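Sakero opens portion-weighing bench at Zarkomine kitchen
Media release – for immediate use

Sakero has commissioned a dry-goods weighing bench at its Zarkomine test kitchen, where packaged nuts are portioned for the Stetsiuk snack program. The bench entered service in February and handles batches of up to 2000 g.

Each station is laid out on a white tabletop with a round digital scale and square translucent containers. Almonds, salted and unsalted, are weighed by hand into 25 g portions. The scale is zeroed with the empty container on the platform before each fill.

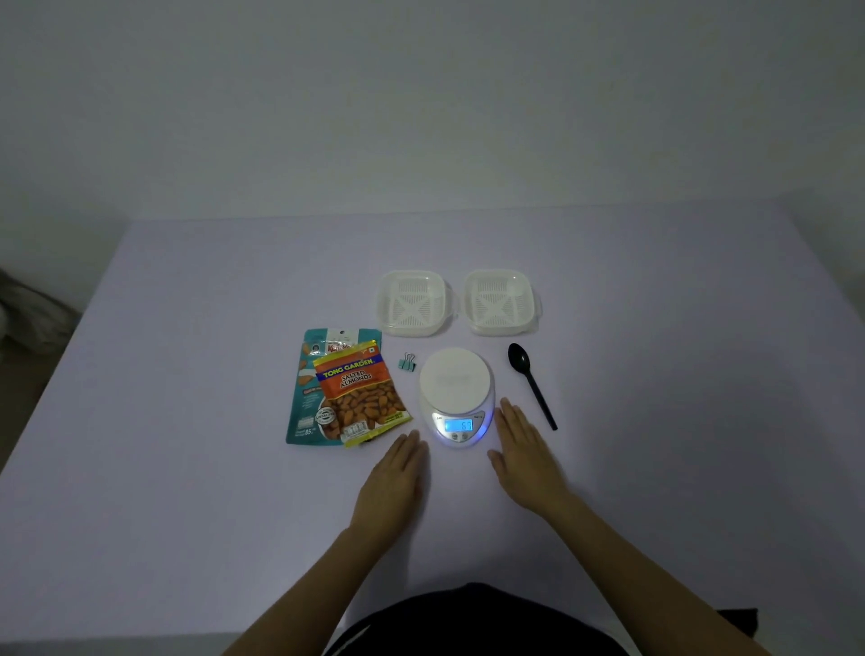 Portions outside tolerance are returned to the batch and reweighed. During the trial period, staff recorded 341 fills, of which 181 were salted product.

"Label weight applies to the whole bag – it does not help a kitchen that serves by the portion," said Miroslava Yatsenko, program manager at Sakero. "The bench gives us a recorded figure for every container."

The procedure was written by Noeline Ellery and will be supplied on request to catering organisations using the Gruller menu system.

Media contact: Noeline Ellery, Sakero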